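Tundia is a small school for adult learners. We teach evening classes in bookkeeping, office English and basic tax preparation, mostly to people who already have a job and want a different one, or who run a shop and are tired of paying someone else to do the books.

## How we started

Eliseo Olvera opened the school with one bookkeeping class and 14 students. He had spent years doing the accounts for Teixeira, a tile importer, and kept getting asked by other business owners how to read a balance sheet. The first course ran in a rented room over the Prokau bakery. We moved to our own floor two years later, when the English classes were added.

Last year 267 people took a course with us. Of those, 119 were in bookkeeping, which is still our largest program.

## Classes

Classes start at 6:30 p.m. and end at 8:45 p.m., with a short break. The bookkeeping course lasts 14 weeks and begins in January and June. Office English is open all year, and you can join at the start of any month after a placement interview. Tax preparation runs in the fall only.

We teach on paper first and move to software in week five. Students bring their own calculator. Textbooks are included in the fee - workbooks are not, and can be bought at the front desk. 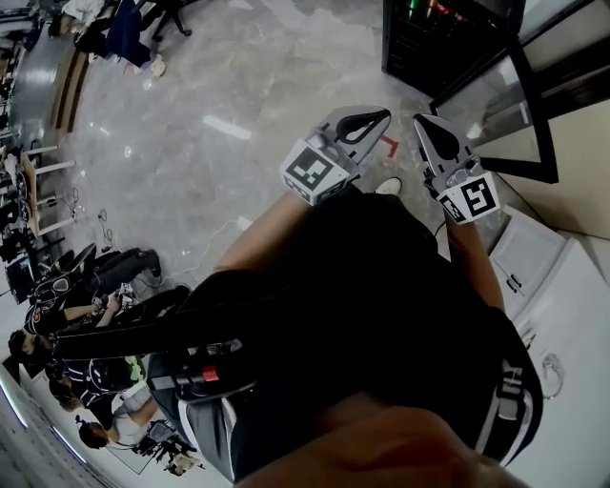
## Fees and payment

Bookkeeping can be paid in full or in four parts. If you miss a class you can make it up with the other group, as long as there is a free seat. Refunds are given up to the end of the second week.

Employees of Drernex get a reduced rate under an agreement with their personnel office. Bring your work ID when you sign up.

## Contact

The office is open from 3 p.m. until the last class ends. Leave a message at other times and we will call back the next working day.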